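4.2 Snacking and the afternoon slump

We had 36 office workers in Cakstead keep a food diary through December, and they were wonderfully generous with it, sending us 3707 entries in all.

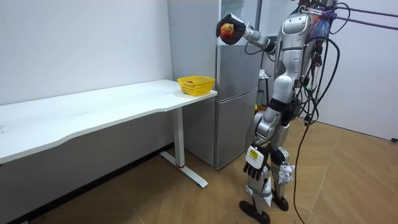 Figure 4. Fruit at work.

Most diaries show the same dip in the middle of the afternoon, when lunch is long gone and supper is far away. Fruit kept near a desk, like the round red and orange piece in Figure 4, was eaten mainly before noon, and sweets took over from there.
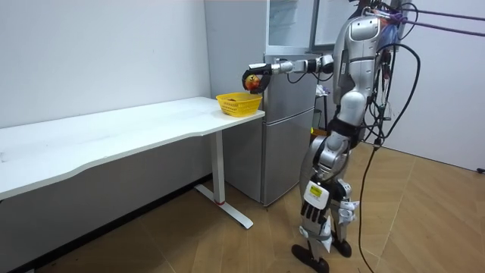 One diary keeper wrote to us that she was never hungry at three, only tired of sitting, and that a short walk did her more good than anything in the drawer. We came to think she had a point, and went back through the late entries with that in mind.

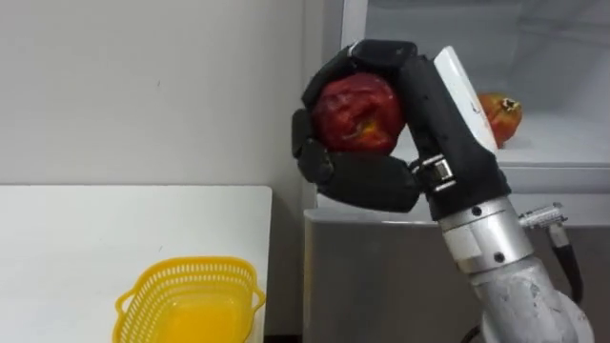

Of those, 786 mention being bored or stiff, and we treat them separately in Section 5.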